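Bin picking (example gathering)

In robot learning, example gathering for bin picking is the business of having an arm lift things out of a container, over and over, until there are enough recorded tries to train a system that will do the lifting by itself. It is generally held to be the dullest part of the field and takes up most of its time.

Method

A session begins with a handful of household objects tipped into an open bin. The arm makes an attempt, the result is logged as a hit or a miss, and the objects are stirred about before the next one. At the Orik workshop in Cunonville, a session runs to 90 attempts and the objects are swapped after every 20. Misses are kept. Early sets threw them away, and the systems trained on them were noted for their confidence.

Objects are chosen to be awkward in different ways. Drinks cans roll, clear plastic confuses depth cameras, and sunglasses have no agreed right way to be picked up. 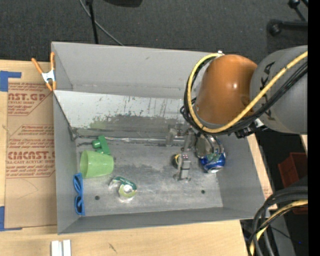
The Hukent set

The Hukent set, released in October 2022, holds 4,000 attempts gathered with 8 bins. Its labels follow the Pētersons scheme, which sorts misses into slips, shoves and "other". The last of these is the largest group and has its own page of notes, mostly about tape dispensers.

Criticism

Users have complained that objects drift into the corners during a session, so that a system may learn a good deal about corners and little about the middle. A revised stirring routine was promised for November and remains promised.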